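## 7. Gripper Exchange and Cable Service

This section covers removal, refitting and checking of the grippers on the Takinia two-arm unit. It applies to units with the Doseo control box, software release 2 or later. For the single-arm version, see the separate supplement.

Work through the steps in order. One arm is serviced at a time. Finish the left arm completely, including the checks in 7.5, before starting on the right.

### 7.1 Before you start

Tools and parts:

- Hex keys, 2.5 mm and 3 mm
- Torque driver with 3 mm bit
- Soft brush and lint-free cloth
- Cable ties, reusable type
- Trnka seal kit, part 716 (one per arm)
- Thread lock, low strength

**CAUTION – The arms are held up by their motors. They drop when power is removed. Always bring the unit to the Service pose before switching off.**

1. Clear the floor within reach of both arms.
2. On the control box, select **Maintenance > Service pose**. Both forearms move to a near upright position and stop.
3. Wait until the status light is steady amber.
4. Fit the support clamp under the elbow of the arm to be serviced. Tighten by hand only.
5. Press the emergency stop.
6. Turn the main switch to OFF and lock it.
7. Wait two minutes for the drives to discharge.

Note: If the arms stop short of the Service pose, do not push them the rest of the way. Release the stop, clear the fault and repeat step 2.

### 7.2 Removing the gripper

1. Trace the gripper cable from the housing back to the first tie point on the arm. Note which side it runs on. A sketch or a strip of tape on the shell is enough.
2. Open the tie nearest the gripper. Leave the others closed.
3. Unscrew the cable collar counterclockwise and pull the plug straight out. Do not rock it.
4. Cover the plug with the cap supplied.
5. Hold the gripper housing with one hand. Loosen the four flange screws one turn each, working crosswise.
6. Remove the screws fully and lift the gripper off the wrist ring.
7. Set the gripper down on its back, fingers up.

**CAUTION – Do not carry the gripper by its fingers or by the cable. The finger guides bend under side load and cannot be straightened.**

The locating pin should stay in the wrist ring. If it comes away with the gripper, press it back into the ring before refitting. A loose pin must be replaced.

### 7.3 Cleaning and inspection

1. Brush dust from the finger guides. Work outward, away from the housing.
2. Wipe the flange faces on both the gripper and the wrist ring.
3. Check the finger screws. Any screw that turns under light hand pressure must be removed, cleaned and refitted with thread lock.
4. Slide the fingers through their full travel by hand. Movement should be even – a rough spot near one end usually means grit in the guide.
5. Check the finger pads for cuts and glazing. Replace pads in pairs.
6. Lift out the old flange seal with a plastic pick and fit the new one from the kit. The flat side faces the gripper.
7. Inspect the cable over its full length for flattened sections, cracks in the jacket and shine from rubbing.

Cables are replaced as a complete assembly. Do not splice or tape a damaged cable. A cable that has rubbed through once will do so again in the same place unless the routing is corrected (see 7.4).

Inspection is due every 600 operating hours, or after any collision that trips the drives. The hour counter is under **Maintenance > Counters**.

### 7.4 Refitting and cable routing

1. Line up the locating pin and set the gripper on the wrist ring. It should sit flat with no gap.
2. Start all four screws by hand.
3. Tighten crosswise in two passes. Final torque is given on the label inside the control box door.
4. Remove the cap, line up the key on the plug, and push it home. Tighten the collar until it stops.
5. Route the cable back along the side noted in 7.2.
6. Leave a service loop at the housing, then close the tie.
7. Turn the wrist by hand through its full range in both directions. The cable must not go tight and must not fall between the fingers.

Note: Too much slack is as harmful as too little. If the loop can reach the fingers at any wrist angle, shorten it at the next tie point.

Cables on the floor are to be routed behind the unit and covered where people walk. Keep them away from chair casters and furniture legs.

### 7.5 Power-up and alignment check

1. Remove the lock and turn the main switch to ON.
2. Release the emergency stop.
3. Wait for the steady amber light, then remove the elbow support clamp.
4. Select **Maintenance > Gripper > Identify**. The serial number of the refitted gripper should appear. If the field is blank, power down again and reseat the plug.
5. Select **Open**, then **Close**. Listen for clicking or uneven speed.
6. Select **Maintenance > Head view** and keep both hands clear.
7. Select **Face pose**. The arms rise slowly and turn the grippers toward each other. 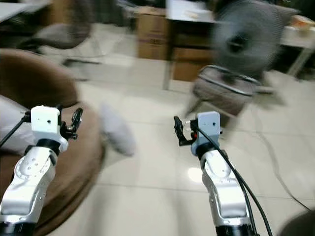

Head view is used for the facing check and for a final look at the cables. Judge the arms only. The room behind them may blur when the head turns, and this has no bearing on the result. Both forearms should stand nearly upright, with open space between the grippers and each set of black fingers pointing toward the other arm. Compare the two cable runs at the same time: on the left arm the cable comes in at a diagonal to the side of the white housing, and on the right it loops from the top of the gray-blue housing and goes down along the right side of the forearm. The two runs are not expected to match. What matters is that neither cable crosses the fingers. Housing color has no effect on the settings, and grippers with white and gray-blue housings may be used on the same unit.

8. If one gripper is visibly rotated with respect to the other, select **Wrist offset** and correct in single steps.
9. Select **Store**. The new offset is written to the arm, not to the gripper, and must be checked again after every exchange.
10. Run the **Slow sweep** routine. It takes up to 18 minutes. Stay within reach of the emergency stop for the whole run.

**CAUTION – Do not enter the reach of the arms during the slow sweep, even when they appear to have stopped. The routine pauses between moves.**

### 7.6 Faults after an exchange

| Symptom | Likely cause | Action |
|---|---|---|
| Serial number blank | Plug not seated | Repeat 7.4, step 4 |
| Fingers open but do not close fully | Grit in guide, or pads fitted wrong way around | Clean guides, check pads |
| Clicking at end of travel | Finger screw loose | Repeat 7.3, step 3 |
| Offset cannot be stored | Arm not in Face pose | Select **Face pose** and retry |
| Drive trips during slow sweep | Cable tight at wrist limit | Lengthen service loop |
| Gripper rocks on wrist ring | Seal fitted upside down, or pin out of place | Remove gripper, refit seal and pin |

If the drive trips a second time with the cable confirmed free, stop and leave the unit locked off. Export the log from **Maintenance > Log > Save** and send it to Grirnuvine service with the gripper serial number and the hour counter reading.

### 7.7 Record

Enter the following in the service log for each arm:

- Hour counter reading
- Gripper serial number, old and new
- Parts replaced
- Stored wrist offset
- Result of slow sweep

Used seals and pads go in general waste. Return damaged cable assemblies in the packaging of the replacement part.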